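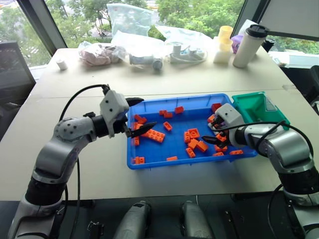

For the last few weeks I did almost nothing except timestamps. I write it down now, while I still remember the order in which I understood things, and because Mudassar Afridi asked me to explain it one time in a place where he can find it again.

Our task is block sorting with two arms over one tray. The policy gives a chunk of actions for both arms, and a small program, which we call Flondum, takes these chunks and sends joint targets to the left and the right controller. Flondum is my responsibility. It was written in a hurry by me and Kamran Butt, and for a long time it worked well enough that we did not open it again.

The problem looked like this. Each arm alone was fine. When both arms worked in the same half of the tray, the motion became nervous. One gripper went down to a block, stopped a little above it, corrected, and went down again. Sometimes it closed on the edge of the block and pushed it into its neighbor. My first idea was that the perception was bad. The blocks all have the same orange, they touch each other, and when one is standing on its side the mask often joins it with the next one. So I spent many evenings on the segmentation. I made the masks better, I am still happy with them, and the nervous motion stayed exactly the same.

Then Dorian Bodin told me to plot the commanded position and the measured position of both arms on one time axis. I had always plotted them in two windows. I put them together and in five minutes it was clear that the right arm was living in the past. Its state was coming into the policy up to 267 milliseconds late, and the delay was not constant. It grew during the episode and then it jumped back.

The reason is a little embarrassing. Both drivers put messages in a queue, and Flondum read one message from each queue per control step. The left driver published at the same rate as my loop. The right driver had a newer config and published slightly faster. So the right queue became longer and longer, and I was reading old messages, one by one, very politely. The queue was limited to 1000 messages, but it never came so far, because another part of the code cleared it every time a new chunk arrived late. This is the jump in the plot.

The correction itself is short. I now read everything in the queue and keep only the newest message, and I look at the time when it was measured, not the time when I received it. If the two arms are too far apart in time, I interpolate the newer one back to the older one before I give the state to the policy. I also had to change the recording tool, Sastenico, because it had the same reading loop (copied by me, of course). This part hurts more. The demonstrations from before the change have the same delay inside them, and the policy learned from them that the right arm is slow to answer.

Atif Paracha wanted to throw the old episodes away. Vinzenz Aebischer said we should repair them, as the raw measuring times were saved in the log. I was on the side of Vinzenz, mostly because I had done much of the teleoperation and my shoulders remember it. The repair script goes through each episode, rebuilds the state of both arms at the camera time, and writes a new file next to the old one. It refuses an episode when there is a gap in the log. I thought it would refuse many, but most of them came through.

After training again on the repaired data, the descent is one movement. I do not want to say that the sorting is solved. Blocks in the corners of the tray are still difficult, as the fingers come too close to the wall and my planner adds a safety margin that is sometimes larger than the block. A flat piece with the studs up is also harder than I expected, and I think the grasp height is wrong there. And there is no real agreement between the arms about who takes a block in the middle. At the moment the left arm has priority, simply because it is first in the list.

Two small things for anybody with a similar setup. Print the age of each state message in the control loop, all the time, also when you are sure. And write in the log which clock you used. We had 2 clocks in the same file and the column names did not say which one was which.

Next I want to move the margin out of the planner and into a config file, so Kamran can change it without calling me in Jendunton. The code is on the branch called Bugti, and the repair script is in the tools folder. Mudassar, the plot you wanted is in there too, both arms on one axis.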